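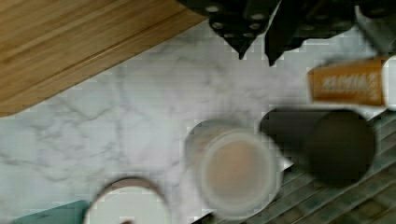 *A milky drink on the marble, Wednesday morning.*

I've been trying to keep the counter next to the coffee things clear, and it never lasts. By nine the glass is out, then whatever else came in from the other room, and the marble turns into a shelf again.

The marble came with the apartment. I wiped it down with Trilness for the first year and then switched to plain dish soap, and I can't tell the difference. Coffee rings come up fine if I get to them the same day. Lemon is worse — there's a dull spot by the sink from August that I've stopped working on.

I drink from clear glass now. I had two Mavromatis mugs and chipped both on the faucet. Glass cools faster, so I pour less and go back for more.

Next job is oiling the wood. I still have half a can of Rekon oil under the sink, and it needs a night to soak in, so probably this weekend.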